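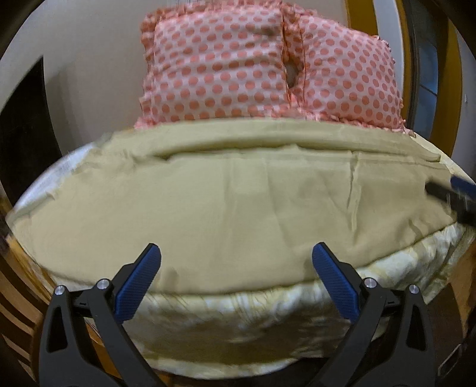
Bed day. Jaws open over the beige sheet, pillows at the back.

Home Reviews Kits Club Pages Contact
Search this site... Go

Review: Dandberg hand-held gripper, student kit
Saturday, July 9, 2022

Quick one, session starts again soon. Our summer robotics club at Serari has been doing a bed-making project with these and people keep asking if they should buy. Short answer: yes for cloth, maybe for anything else.

What you get. Two linked arms, ribbed blue pads, screws, a handle, a trigger, one hex key. Camera mount is extra (boo). Ours cost 262 each and we bought 3. Build took the new kids 40 minutes, most of that on the left arm becuase the drawing in the booklet is mirrored. Check before you tighten.

The pads. Best part by far. Sheets are awful to pick up, flat fabric gives you nothing to grab. Push down a little, close slow, and the ribs pull up a pinch. Works on cotton. Works on thicker covers. Frilly pillowcases, less so, you get a bit of ruffle and the rest slides out. Come at the plain part of the case if you can.

Reach. Fine at the near side of a mattress. Far end, by the pillows, you lean, and the shorter students lean a lot. Longer handle please.

Trigger. Stiff. Hands get tired, we swap often. A drop of oil helped on one, didnt do much for the others.

Screws. They work loose. Joint screws mostly, the arm starts to wobble and your recordings get sloppy. We check them at every break now. Thread lock would fix it, should be in the box.

Compared with the Flender one we had last year: Flender is smoother and lighter but the pads are slick rubber, hopeless on sheets. For blocks and cups I'd still take the Flender.

Recording. We logged 1656 tries at straightening and folding so far. No broken arms. One pad peeled at the corner, glued back, fine.

Going to the Wanigasekara student challenge in August with the same set. Will add a note if anything snaps before then.

4 out of 5. Lost a point for the trigger and that booklet. Spare pads ship slow so order them with the kit.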